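Tituneck Hand Gripper Kit, pair
Made by Zolturent
In stock – ships in 4 days

For collecting manipulation examples by hand. No arm, no teleop desk. You hold it, you do the task, it logs the task. Two units in the box so two-handed jobs work out of the gate, or one person each if you're training up a new operator.

What you get
Two grippers, left and right. Two pairs of wide black finger pads, fitted. Spare pads, one pair. Cables. Mount plates. Charger for the base unit. Short printed guide (the long one is online, read that instead).

Finger pads
Big and flat. Boxy, yes. We tried slimmer ones in March and went back. Slim pads poke a hole in film packaging or slide right off it. These spread the squeeze. Matte face, grips plastic OK, glossy card so-so. Swap time is a couple of minutes with the small hex key. Don't overtighten the mount, the threads are brass and they will strip.

Recording
Press once to start, once to stop. Beep on both. Each take gets its own folder with video, finger opening and pose, all on one clock. Base unit holds 3000 short takes before you need to offload. Bad take? Hold the button, it gets flagged and not deleted. Keep your flagged ones, people ask for them later.

Export
Works with Gezer format straight off the base unit. Other formats go thru the Flininen converter, free download, Linux only for now. Converter is slow on long takes, we know.

Good jobs to start with
Pick and place with flat food packs is our usual first session. Sealed pack on the table, open bin behind it, pick up, drop in, reset. Sounds dull. It covers a lot though – shiny film, soft edges, a label that hides half the contents. Vary the angle of the pack every take. Vary where the bin sits too, most new teams forget that and then the policy only knows one spot. 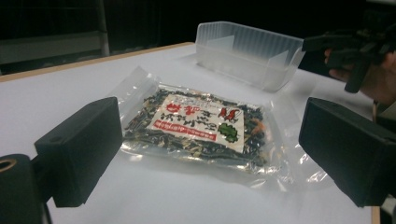

Ayten Ateş wrote in to say her team got to 2230 takes on sealed packs before the grasps stopped landing on the flap of film at the side, and that she'd have got there sooner if she had turned the packs over from the first session. Her other point was weight: forearms get tired, so swap operators often.

Turning packs over is now in the guide. Thanks for that one.

Lighting
Clear film throws glare. One soft lamp off to the side is better than two overhead. A dark background is fine. Check the first few takes on a real monitor before you do 800 more.

Care
Wipe pads with a damp cloth. No solvents, they go sticky. Keep cables clear of the fingers, tape them back if you have to.

Not included
Table, bins, lamps, storage drive, laptop.

Returns
Thirty days, unused pads only. Base unit has to come back with its charger. Email before you send anyting, we need the serial off the mount plate.

Page updated November 22, 2022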